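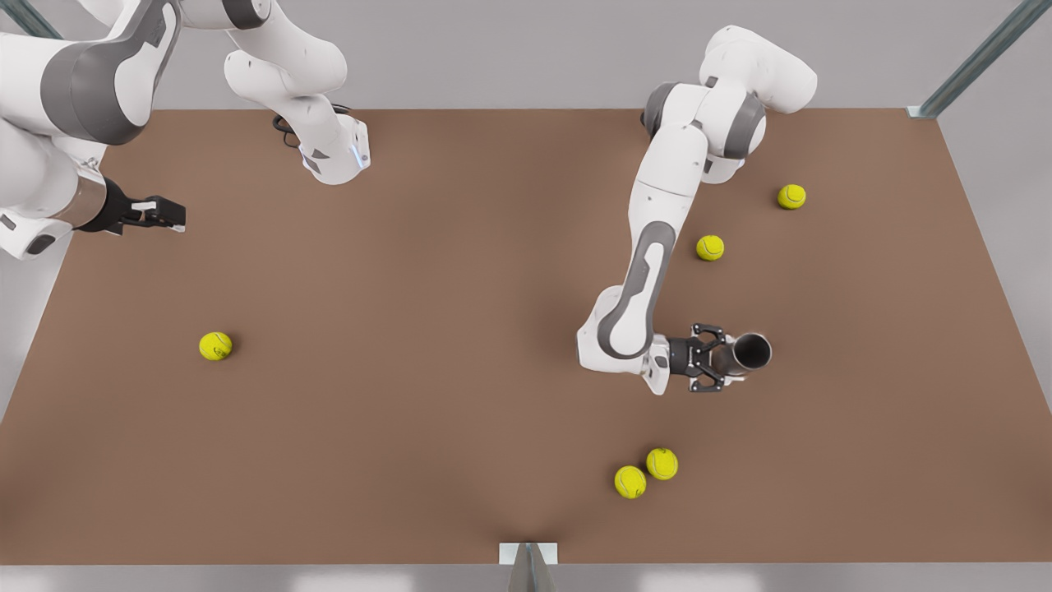 Salma Zaki says the grippers get blamed for everything. "Someone sees a bad pick and wants new fingers," she said. "I ask when the wrists were last zeroed."

She looks after the two-arm cell at Vedmont, in the simulator as well as on the floor. Any change to the tool offsets is run in simulation first, with tennis balls on the table and a short tube in one gripper. The tube shows up a tilt at the wrist that a ball would hide.

The last full setup was in July and took 41 minutes. Lahcen Bennani did the cables. "I leave more slack at the flange now," he said. "We lost one at 302 hours, rubbed right through."

Zaki keeps the old offsets in a file going back 17 versions. She has gone back to one twice, both times for the left arm.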